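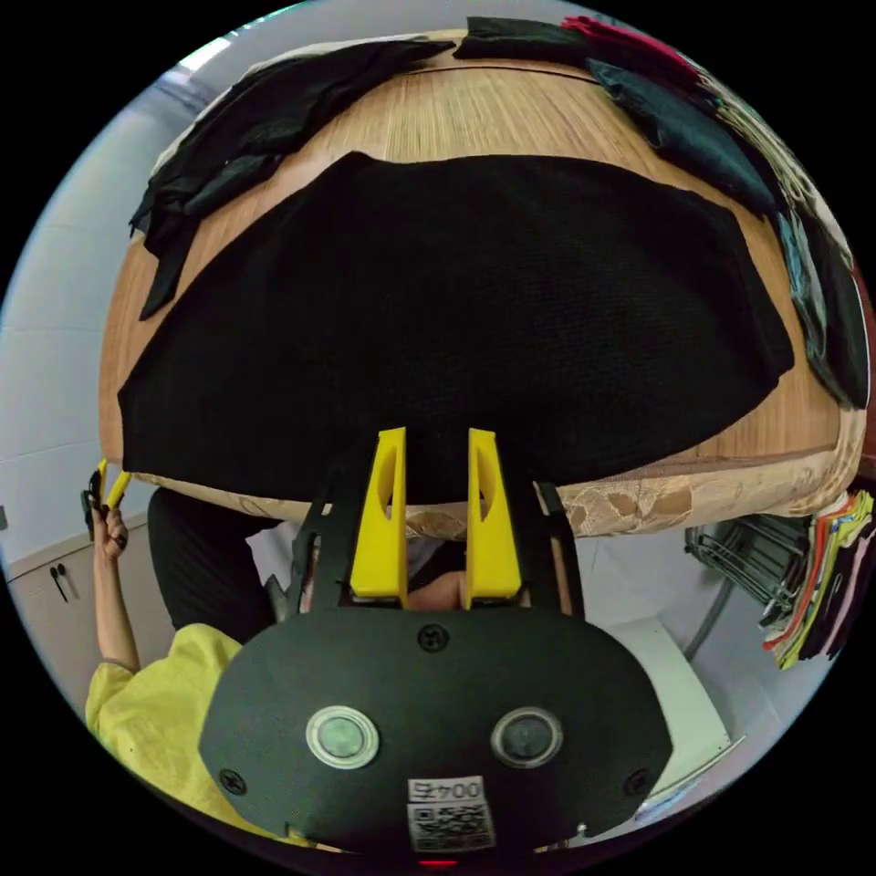
Figure 3. Mount plate with two buttons, yellow fingers upright.

Section 4. Setting up a reading plan in Skemier
Last revised 23/12/2025

Read this section before you turn on a plan. The program will offer you one on first launch, and the offer is a little too cheerful. A plan is a list of passages with dates next to it. It can keep you in the text, but it can't tell you whether you understood any of it, whatever the progress ring says.

4.1 Before you start
You need Skemier installed, at least one Bible text loaded (see Section 2), and a printed Bible within reach. The printed Bible is for checking, and you will want it at step 5.

4.2 Creating the plan

1. Open Plans and choose New. Skip the "Recommended for you" row. It is sorted by how many people started each plan, and there is no column for how many finished.

2. Pick a source. Two come with the program:
Dakon goes straight through, Genesis to Revelation.
Rainer mixes an Old Testament passage, a Psalm and a Gospel passage each day.
Rainer is easier to stick with. It also cuts the prophets into such small pieces that you may lose the argument of a whole book. If you have never read Isaiah in one stretch, use Dakon.

3. Set the daily length. The slider runs from 3 to 50 verses. The default is 21, for which we have never found a good reason. Start lower. You can raise it later without losing your place.

4. Set the start date, then clear the box marked "Catch up automatically."
Caution: With this box checked, every missed day is added to the next one. A reader who falls behind in May can open the program to a block of 400 verses, and the usual response is to mark them all as read.

5. Open the first passage on screen and in print, side by side. Compare the chapter and verse numbers. Psalm headings are the usual trouble: some texts count the heading as verse 1 and some don't, which pushes every verse after it off by one.
Note: If the numbers don't match, go to Texts, then Numbering, and switch the scheme. Do this before writing any notes. Notes attach to the verse number and will not move with the words.
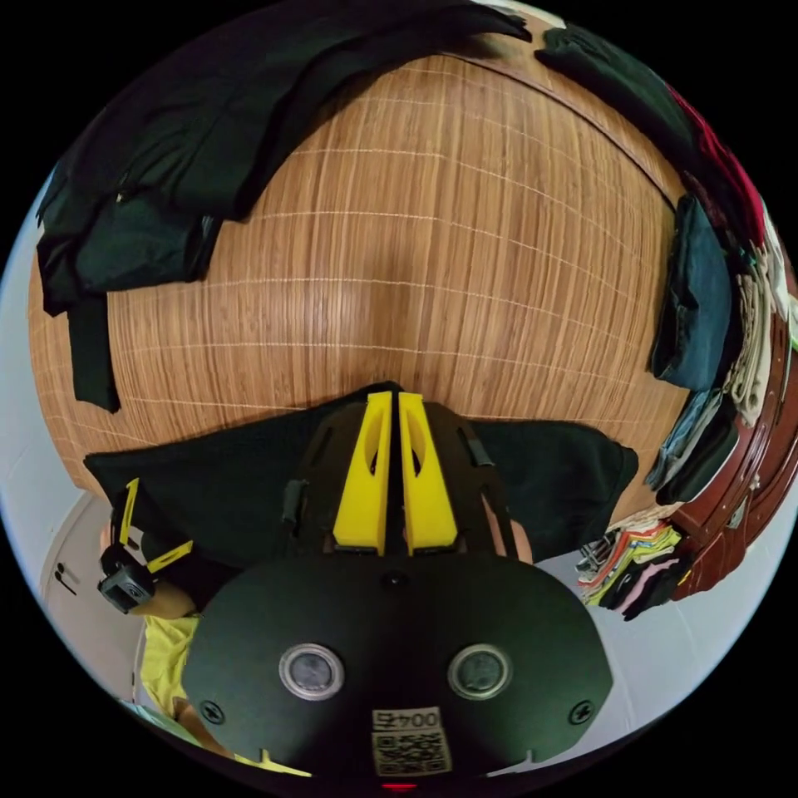

4.3 Notes and commentary

1. Under Display, turn the Commentary pane off. It opens by default, and on a small screen it takes up more room than Scripture does.

2. Read the passage through once. Then read it again.

3. Write your own note first, even if it is only a question. Then open Commentary if you still want it.

4. Check who wrote what you are reading. The Cirnton notes bundled with the program are short and mostly careful, but they are unsigned, and they sound just as sure about disputed passages as about plain ones. Treat them as one opinion.

Caution: The "Key meaning" line at the top of each chapter is a summary of the Cirnton notes. It is not part of the Bible text, although the typeface is the same. To hide it, go to Display, then Headings – the setting is easy to miss.

4.4 Streaks and reminders

1. Go to Reminders and set one time of day. More than one tends to get ignored.

2. Turn Streaks off, or leave it on if you find it helps. We have doubts. A streak counts screens opened, and prayer doesn't show up in it at all.

3. Press Save. The plan appears on the home screen the next time you open the program.

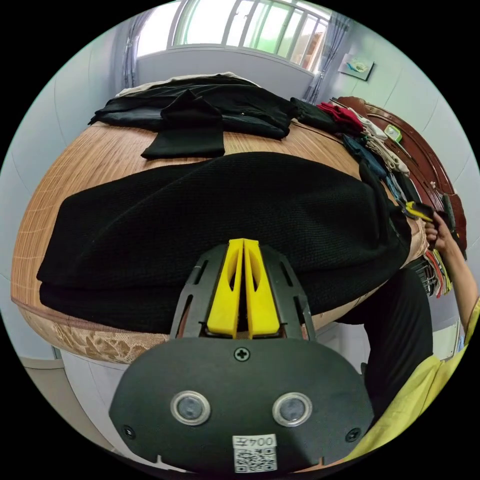
Figure 5. Black knitted garment, folded, on the bed.

If the plan does not appear, check that the start date is not in the past, then repeat 4.2 from step 4. Moving a plan to a second device is covered in Section 6.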